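We use cookies to remember your preferences and to count visits. By continuing to browse you accept this. OK | Settings

Flanine Hand Gripper: The Dropping Problem, Frequently Asked

Last updated 6 May 2020

Since January the most popular message in our support inbox has been some version of "it let go of my thing." We have read all of them. The answers below cover most of what you want to know, including the part where it was our fault.

What went wrong?

The fuzzy pads on the fingertips stop gripping. You squeeze, the fingers close, you lift, and the object stays on the table or, worse, comes along for part of the trip. Smooth, flat and floppy items go first. Mugs hang on longest, which lulled us into thinking we had a mug gripper that was fine and a wallet problem that was somebody else's.

Is it the motor?

There is no motor. It's a hand-held tool and you are the motor. Please stop ordering motors.

Is it the pads or the pivots?

Usually the pads. They pick up lint, the lint fills the nap, and what touches your object is a thin layer of sweater. A sticky pivot can do a good impression of the same fault, so check both. With the tool unloaded, each pad should swing freely and settle back without help. If one hangs at an odd angle, the pad meets the object on one edge and you get half the grip you paid for.

How do I test mine?

Use something flat and dull that won't break. Leather wallets are the house favorite at the Nikanham shop, and a shallow tray makes the test harder because the rim gets in the way of the fingers. Work over a table, keep your feet out from under it, and do the lift 100 times. Yes, all of them. At our place a unit with dirty pads failed 74. The same unit with fresh pads failed 3, and we blame one of those on lunch.
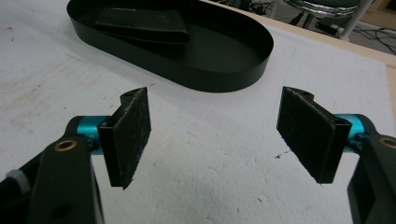 Can I just clean the pads?

Yes, and you should do it before writing to us. Press packing tape on the face, peel, repeat until the tape comes up bare. Wipe the table too, or the pads will collect everything you left on it. No solvents. Solvent loosens the glue behind the pad, and then the gripper drops the pad as well as the wallet.

Is it dangerous?

Depends what you pick up. A dropped sponge is an anecdote. We had one report of a full glass jar going down beside a power strip, which is where we stopped finding this funny. Until your pads are replaced, no glass, no liquids, no blades, and nothing held over a person, a pet or a live outlet.

Also watch the finger joints. They will pinch you, clean pads or not.

Which units are affected?

Serial numbers up to 628. Later ones have a shorter-napped pad from Drustent that holds less lint. The Reisinger bracket kit fits either version and has nothing to do with this, although it gets accused weekly.

I recorded training data with a bad gripper. Is it ruined?

Not all of it. Failed lifts are still honest failed lifts, provided they're labeled that way. Trouble starts when an operator learns to compensate by squeezing harder or scooping, and the robot learns the scoop. Look through your later sessions for that and set them aside.

Will you send new pads?

Yes, free. Send the serial number. You do not need to mail us the object it dropped.

Comments

gantrygoat: Tape trick worked. The amount of cat on that tape was upsetting.

pinchpoint2: Mine is serial 631 and still drops credit cards. Thoughts?

Flanine Support: Check the left pivot for play and write to us. Credit cards are hard for everyone.

benchwidow: 100 lifts took me most of an evening, failed 12. Where do I claim the evening?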